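Stideda hand gripper pair - set-up and care guide
Section 6: Setting up the bed cell for cloth work

Applies to both hands of the Stideda pair on the Vaketier recorder. For the table cell see Section 5, don't mix the two, the heights are different. Notes by Anselmo Bastos, revised January.

6.1 Before you switch on

Grippers off, on their charging stands. Ten minutes for all this if the cell was left tidy.

1. Fitted sheet on, corners pulled down. Plain colour only, no stripes or checks. Creases are fine, deep folds are not - the pads catch on them.
2. Pads. Look at both faces of each pad pair. Wipe with a cloth just damp with water. No spirit, it hardens the rubber.
3. Joint screws. Try each one with the hex key from the kit. Snug, not tight. If one turns freely go to 6.4 before doing anything else.
4. Work the fingers by hand, open to closed, a few times. Should move smooth all the way. A gritty feel is nearly always lint in the pivots.
5. Cable. Follow it from the body plate back to the plug. No kinks, no loops over the fingers.

CAUTION: Never work the fingers by hand with the power on. The drive will fight you and the drive wins.

6.2 Laying out the garment

1. One item at a time. Shirt, towel, whatever is on the job sheet.
2. Drop it from knee height above the mattress and leave it as it lands. Do not arrange it. The point of the cell is crumpled cloth.
3. Keep it in the middle third of the bed if you can. Right up against the headboard the outer links will knock the padding.
4. Bring the gripper in low with the fingers fully open and check the view on the monitor. Both pads must show.

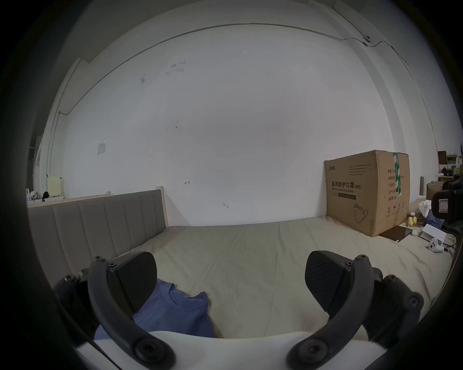 If one pad is missing from the view the camera bracket has slipped. Loosen the bracket, square it up, tighten, look again. Don't try to fix it by tilting your wrist, you'll forget after two runs and the whole batch is off.

Note: the wide lens bends walls and mattress edges. Normal. Don't adjust for it.

6.3 Switching on and first check

1. Left hand first, then right. Hold the power button until the lights come up.
2. Wait for steady green. Blinking green means still looking for the recorder, give it 40 seconds. Still blinking after that, power off and start again with the left.
3. Any other colour - stop, write down which light and which hand, see the fault table in Section 9.
4. Check the stickers. Left sticker on left gripper, right on right. They have been swapped after cleaning more than once and the files come out mirrored.
5. Hold both grippers low over the cloth, fingers clear of it, and keep still while the recorder sets its zero. 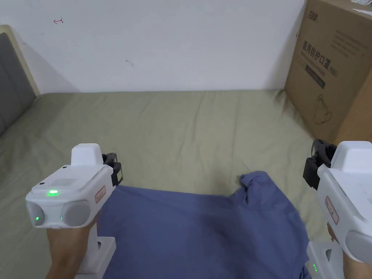 Fig. 6-2. Both grippers powered and held low over the garment. Green light on top of the left body.

6. Tone sounds when zero is set. No tone, lift off and repeat step 5. Most common cause is moving hands, second is a finger touching the sheet.
7. Squeeze the left trigger slowly to the stop, let go. Same on the right. On the monitor the two bars should go full and come back to nothing. A bar that sticks part way means recalibrate, 6.5.
8. Lift both grippers off the bed and hold them apart, tops level. Recorder checks it can tell left from right. Arms relaxed, elbows in, don't lock the wrists.

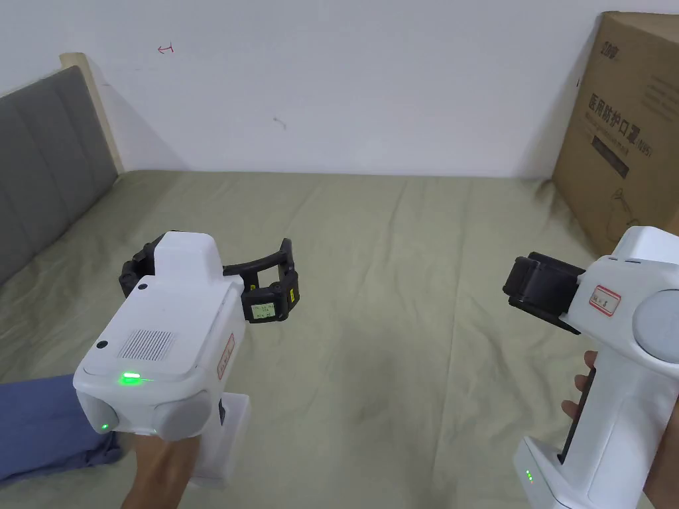
6.4 Loose joint or gritty finger

Tools: hex key, soft brush, threadlock (the Barros blue one in the drawer, not the red).

1. Power off. Unplug. Yes both.
2. Put the gripper down on its back, fingers up, on a folded towel so the housing doesnt get scratched.
3. Back out the loose screw only. One joint at a time, the links are under spring load and will jump if you free two.
4. Brush lint out of the pivot. Pull long threads with tweezers, don't cut them inside the joint.
5. One small drop of threadlock on the screw. Refit until snug, then back a hair if the finger drags.
6. Leave it 31 minutes before use. The label says half an hour, the timer on the wall is a minute fast.

CAUTION: No oil on the pivots. It creeps to the pads and from there on to the cloth.

6.5 Pinch test

Do this after any work under 6.4, after changing pads, and at the start of every shift.

1. Towel on the bed, dropped as in 6.2.
2. Close the fingers on a fold near one end. Take a proper bunch, not just the top layer.
3. Lift slowly and draw it sideways. Watch the tips. They should meet square with the fold between them.

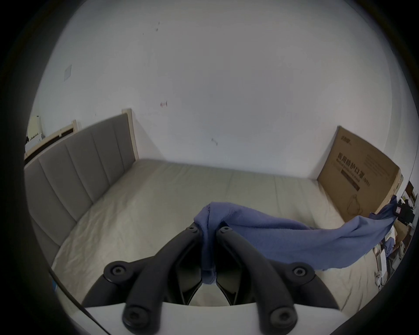

Cloth slipping out means worn or dirty pads. Clean first, try again, then change them as a pair. Tips meeting crooked means one of the middle joints is out, back to 6.4. If it pinches well on towel but not on shirt, check the pads for shine - shiny pads still hold terry but let thin cotton go.

Recalibrate if the bar on the monitor reads over 6 with the trigger let go: Menu, Hands, Reset stroke, then squeeze and release when it asks. Do the left even if only the right was wrong.

6.6 Putting away

1. Fingers closed, power off right then left.
2. Wipe handles. Pads only if marked.
3. Back on the stands, cables hung not coiled.
4. Fill in the log: hand, screws touched, pads changed, initals.

Spare pads and screws: order from Skinlow, part list in Section 10. Menu code for the service page is 1926, please dont write it on the monitor.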